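長く遊ばれるゲームの条件
携帯機「トラルーダー」のパズル作品を、いま遊び直す

トラルーダー(Tralluder)という携帯型ゲーム機を覚えている人は、あまり多くないかもしれない。開発したのはラキミコ(Lakimico)という小さな会社で、発売されたソフトは135本。同じ時期の大手の機種と比べれば、かなり少ない数である。

その135本のなかに、今でも中古店で値が落ちない作品がある。パズルゲームの「グロスティクス(Grostix)」だ。画面の上から降りてくる角ばった石を回転させ、同じ模様の面を合わせて消していく。ルールはそれだけで、説明書も薄い。

全48面のうち、最初の10面ほどは練習に近い。石の落ちる速度は遅く、模様も二種類しか出ない。難しくなるのは中盤からで、回転できない石が混じりはじめる。ここで手が止まる人が多かったようで、当時の攻略記事も中盤の面に紙幅を割いている。

舞台になっているのは、ワマン(Huamán)という架空の高地の町である。物語らしい物語はない。面を進めると背景の石段が少しずつ積み上がり、朝だった空が夕方に変わる。終盤の面では町に灯りがともる。背景の変化を見たくて先に進んだ、という感想は今もファンの掲示板でよく見かける。

音楽は六曲しかない。容量の制約が大きく、一曲の長さも短いが、石を消すたびに一音ずつ旋律が足される仕組みになっていて、同じ曲でも遊び方によって聞こえ方が違う。早く消せば曲は細かく刻まれ、考え込めば間が空く。長時間遊んでも耳が疲れにくいのは、この作りのおかげだろう。

記録を競う遊び方も根強い。ファンが運営する集計サイトには1,579件のクリア記録が登録されている。通しのタイムを縮める人もいれば、回転の回数をできるだけ減らそうとする人もいる。後者の記録で現在もっとも少ないのは1,082回で、この数字は数年にわたって動いていない。

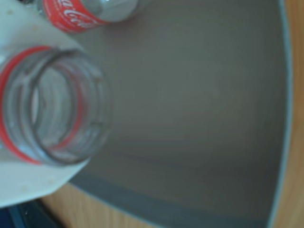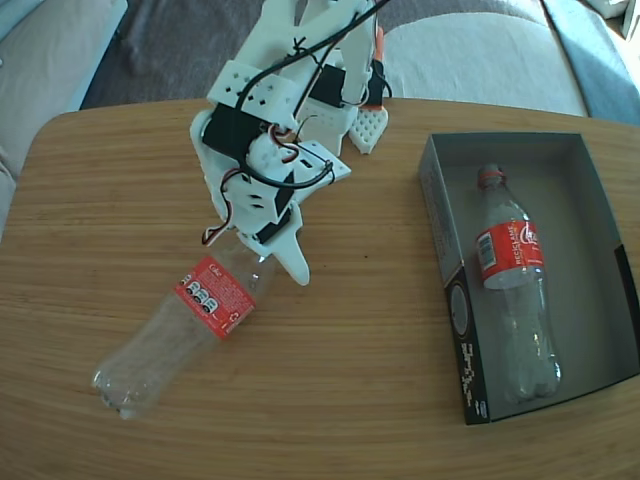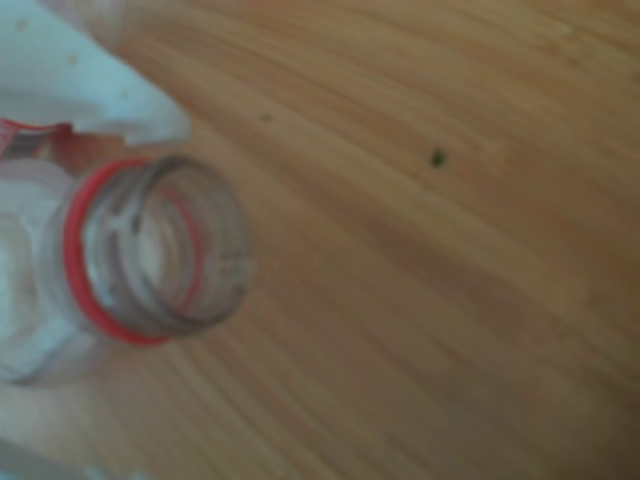
実機で遊ぶ場合は、いくつか気をつけたい点がある。まず、本体の電池端子は錆びやすい。買う前にふたを開けて確かめておきたい。次に液晶で、初期型は斜めから見ると残像が強く、落下の速い後半の面では不利になる。後期型は画面が改良されているが、十字ボタンが少し硬い。どちらを選ぶかは好みの問題で、記録を狙う人の間でも意見が割れている。

ソフトのほうは、セーブ用の内蔵電池が切れている個体がほとんどだ。電池が切れていても遊べるものの、電源を落とすと1面に戻ってしまう。交換にははんだ付けが必要なので、慣れていなければ修理を受けている店に頼むのがよい。説明書と箱がそろったものは高いが、遊ぶだけならカートリッジのみで足りる。

続編は企画されたものの、ラキミコが携帯機の事業をやめたため発売には至らなかった。6月に出た開発資料集には、その続編の面構成の下書きが数ページ収められている。石が上からだけでなく横からも入ってくる案で、余白には「二人用は後で考える」と書き込みがある。二人用の図面は、資料集には載っていない。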